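A few from the toy corner, 8/12/18

I promised Visitación Cuesta I'd put these up before the weekend was over, so at last – the toy corner pages! We've been sorting out the toys at Sendcombe since October, and the rule I've settled on is that every toy gets a bin or it gets a new home. There were 202 bits and pieces on my first list (yes, I made a list, and yes, it took me 2 evenings), and the little cars were easily the worst of it. They get under everything.

The bins I like best are the plain plastic ones with the wide rim, because you can grab them with one hand and slide them along the floor with your foot when the other hand is full. No lids! I tried lids for 3 weeks and all that happened was that the toys ended up on top of them.

I've only got the floor page ready so far. The shelf pictures are still waiting for me to pick my favorites out of 20 that look nearly the same, so come back for those.

## On the floor

The light blue bin, all cleared out, with the yellow car parked right next to it on the taped floor. I have such a soft spot for that rounded beetle shape – it's the one toy I'd never give away.

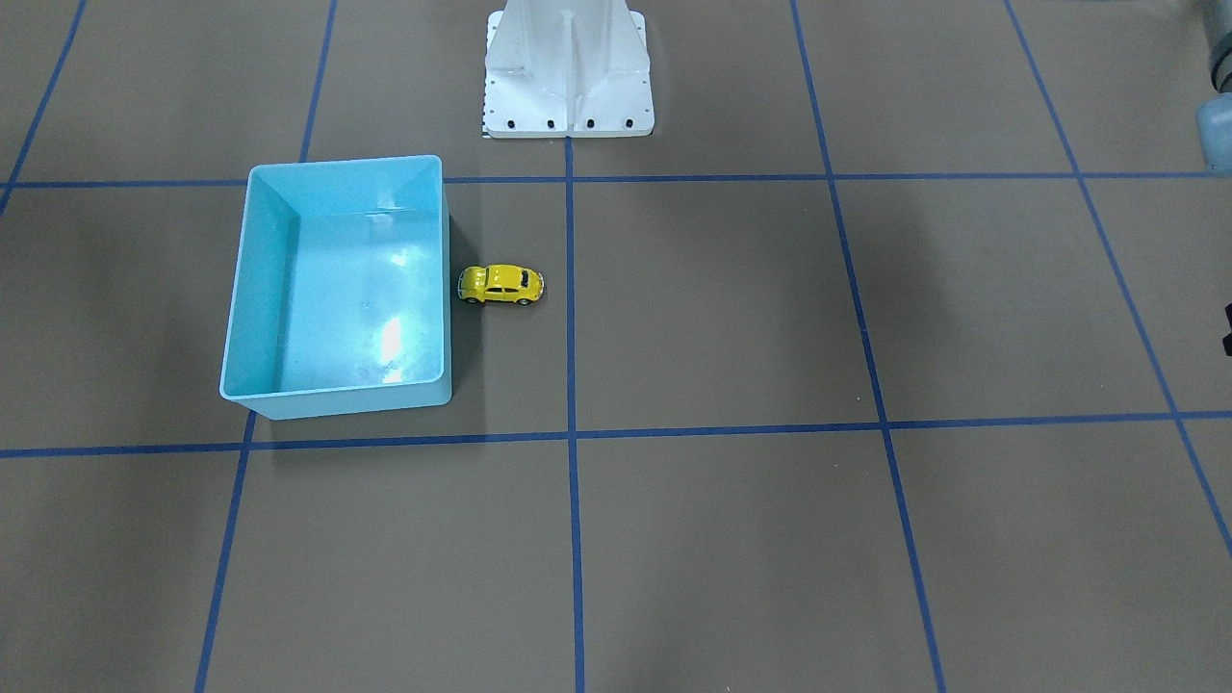 ## On the shelves

Coming soon, once I've made up my mind!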